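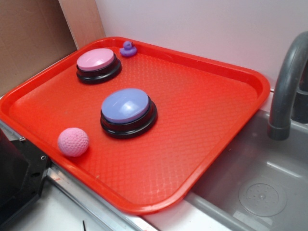

El rincón de la cocinita, otra vez en marcha

Queridas familias:

Con el calor encima y medio barrio ya de vacaciones, en la ludoteca Konorance hemos aprovechado para hacer lo que llevábamos aplazando desde abril: vaciar los cajones de la cocinita, mirar qué faltaba y decidir qué se queda. Ha sido una mañana larga y, para qué negarlo, muy divertida, porque cada cosa que salía de un cajón traía su recuerdo y así no hay quien avance.

El gran cambio son las bandejas. Antes los juguetes pequeños vivían todos revueltos en una caja honda y los más chiquitines la volcaban entera para encontrar uno solo. Ahora cada juego sale en su bandeja, junto al fregadero gris, con muy pocas cosas encima. La roja anaranjada es ya la favorita de esta casa: tiene el borde levantado, que viene de maravilla con las pelotas, y un fondo con dibujo de rombos por el que da gusto pasar los dedos.

En esa hemos puesto los dos pulsadores redondos, el de tapa rosa clarito y el de tapa lavanda, con el patito morado y la pelota rosa de hoyuelos, que parece de golf. Los peques inventan lo que quieren con ellos: un restaurante donde se llama al cocinero, un concurso, una bañera para el pato (el pato acaba siempre en el fregadero, eso ya lo damos por hecho). Si venís con niños menores de tres años, pedidnos otra bandeja, por favor — tenemos una preparada con piezas grandes.

De lo que hemos retirado, lo que estaba en buen estado irá al mercadillo de juguetes, y con lo que se saque compraremos telas para los delantales. También nos vendrían muy bien cucharas de madera, coladores y moldes de magdalenas que ya no uséis en casa. Traedlos limpios, sin óxido y sin piezas sueltas, y dejadlos en la cesta de la entrada.

La cocinita se puede usar en turnos de 30 minutos durante todo el verano, y al acabar pedimos que cada bandeja vuelva completa a su balda, que luego el pato aparece en los sitios más insospechados y nos pasamos la tarde buscándolo.

Un abrazo grande y hasta pronto,
El equipo de Konorance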